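30/01/2023
文/Lorenz Prantl

我家楼下的咖啡馆最近取消了小杯。价目牌上现在只有中杯、大杯和一种叫“分享杯”的东西，我从没见过有谁拿它跟人分享。我问店员，想喝少一点怎么办，她想了想，说您可以点中杯，然后剩下。

这句话我琢磨了好几天。“然后剩下”，大概可以刻在我们这个时代的门楣上。

我并不怀念匮乏。小时候外婆家的玻璃杯是芥末酱吃完以后洗出来的，杯壁上还留着凸起的花纹，客人来了用它，我们刷牙也用它。那种杯子装不了多少水，渴了就再倒一次。没有谁觉得再倒一次是件辛苦的事，水壶就在手边，腿也还长在身上。如今的道理变了：凡是需要第二次起身的，都算设计缺陷。于是杯子越做越大，冰箱越做越深，我在自家冰箱的最里层找到过一罐酸黄瓜，它的年纪够上学了。

上个月我在Wallner超市买洗衣液，小瓶的每升价格比大桶贵出40%。我站在货架前算了半天，最后抱着大桶回家，一路上换了四次手。到家发现柜子放不进去，只好把它搁在浴室地上，之后每天早上踢它一脚。省下来的钱我一分也没见着，脚趾倒是见着了。商家管这叫“家庭装”，我一个人住，他们显然对我的人生另有规划。
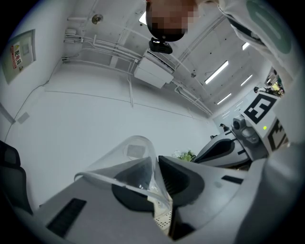
大包装真正的本事在于它让人觉得自己精明。买小份的人看上去像是不会过日子，或者更糟，像是不打算过很久。我有个邻居囤了600个垃圾袋，他今年七十八岁，每周扔一次垃圾。我替他算过，没敢把结果告诉他。他自己倒很坦然，说反正不会坏。这话没错，垃圾袋确实会比我们所有人都耐久，这也正是别的一些人忧心忡忡的原因。

说到忧心的人，他们给出的办法我也试过。Sandov镇上开过一家散装店，自带容器，要多少称多少。我很认真地带了一个玻璃罐去买扁豆，店主问我要多少克，我愣住了。活了五十多年，我居然不知道自己一顿吃多少扁豆。后头排着三个人，我随口说了1,000克，结果又吃了整整一个冬天的扁豆汤。可见小份这件事，光有店肯卖还不够，买的人得先知道自己要多少，而这种知识我们已经外包给包装厂很多年了。

那家店第二年关了，现在是Illiter眼镜行，配一副送一副。我戴着其中一副写这篇文章，另一副在抽屉里，度数完全一样，等着我哪天长出第二张脸。

有读者大概要说，这不过是老头子的牢骚，嫌大就别买。我试着不买。问题在于，小的东西正从货架上一样一样撤走，撤得很有礼貌，从不事先通知。半条面包没有了，单卖的鸡蛋没有了，二两装的黄油挪到了最底下一层，要跪着拿，我这个年纪跪下去容易，起来得另外安排时间。等大家都习惯了，统计数字自然会说小份没有需求。一样东西摆在膝盖以下卖不出去，这算不得什么民意。

我写信给Rernora，就是做我爱吃的那种饼干的公司，请他们恢复20块一包的旧装。回信很快，也很客气，感谢我的热情，并随信附赠了一盒新品试吃。试吃装大得邮箱塞不进去，邮递员按了门铃。

我们俩站在门口吃了一些。他说味道还行，就是有点多。我请他二月再来，那时候应该还没吃完。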